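Run 3

Kanyarat Wannasri started the log at 1305 and read the battery voltage aloud. Ratree Thaweesak wrote it down. The club's entry, Rustard, had failed two runs by steering into the gravel on the left, and the rules of the Quintero student trial allowed one more.

"Threshold is 283," said Boonsong. "It was 600 before."

"Who changed it?"

"I did. The white line was dropping out."

She pressed the key. Rustard moved off along the asphalt at walking pace, and the laptop began to fill with figures.
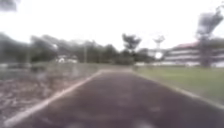
The offset held within a hand's width for the first stretch. Then the right line went faint and the confidence value sank with it. Kanyarat kept her thumb over the stop button — the judges deducted points for using it.

"It's on the left line only," Ratree said.

"That's allowed."

The wheel angle twitched twice and settled. Boonsong had stopped looking at the laptop. He walked behind the machine with his hands in his pockets, matching its speed.

Kanyarat typed: right edge lost, left edge tracked, no intervention. She left the result field blank and followed them.

14 shares | 3 comments

Recent stories
The Kornance Relay
Spare Fuses
A Table in September

Contact | Copyright Ornuron Stories | Back to top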